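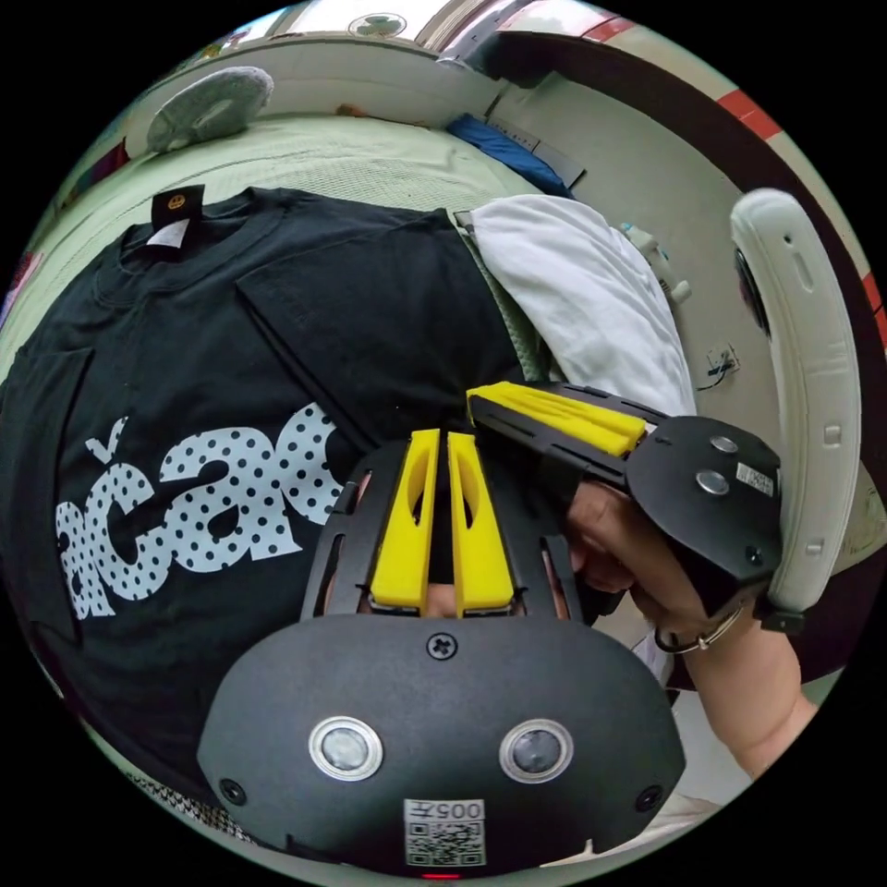 Thin silver bracelet, right wrist. See item 1.

Hiltham woodshop, walk-through 25 Sep 2018
Checked by Przemysław Kwiatkowski

1. Bracelets, rings, watches off before the lathe: NO. I'm guilty too, my watch was still on at the door!
2. Drill press guard: OK. Bit stiff, but it closes.
3. Band saw blade: OK, though I'd love a new one by November.
4. Extinguisher, tag 263: OK, pin in.
5. Eyewash: NO. Cap's missing again (I've ordered one from Brummont).
6. Floor by bench 10: sawdust everywhere, so I swept it myself. OK now.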